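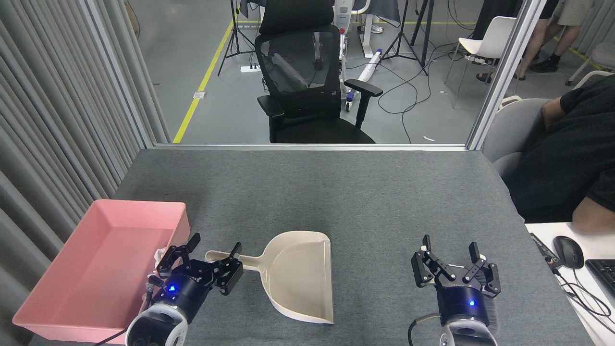

Folier at Mullbridge Shared Workshop: your questions

What is Folier?
Folier is our two-armed tidying robot. We're building it in the workshop from two bought arms, a pile of cable and a lot of our own code, and we want it to do the small boring jobs at the end of a session: sweeping up, sorting bits into trays, putting things back. We love working on it and we'd love more people to join in!

Do I need to know about robots?
No. Several of us started out knowing how to solder and not much else. If you can follow a wiring diagram (or are willing to be shown one) you'll be busy within the hour.

How does it learn a job?
We steer the arms through it by hand, over and over, and save every go. So far we've saved 2,383 goes across all jobs. A new job wants at least 100 before we bother training on it, and you do start to get a feel for it after your first 30 or so — it's surprisingly moreish.

Why the felt on the table?
Thin things are horrible to pick up off a hard top. Felt has a bit of give, so the fingers can press down slightly and get under an edge. It also stops things skating away when a finger nudges them.

Why a dustpan?
It's a lovely awkward shape! The handle is easy enough to grab, but the scoop wants to swing round as soon as it leaves the table. We're still arguing about whether one arm or two is best.

What's Trevor?
Trevor is the control program. It was meant to be a temporary name. Please don't update it without asking in the group chat first.

Can I build one at home?
Yes, and one member is doing just that in a garage in Wusermont. Our parts list has 47 lines, and most of the small ones are brackets you can print yourself. Start with one arm. Bolt it down properly before you switch anything on.

Is it safe to sit nearby?
Keep your hands off the table while the arms are live, tie back long hair, and know where the stop button is. Under-16s need an adult with them.

When can I come along?
Evenings from 7pm. Ring the side bell, as the front door is locked after six.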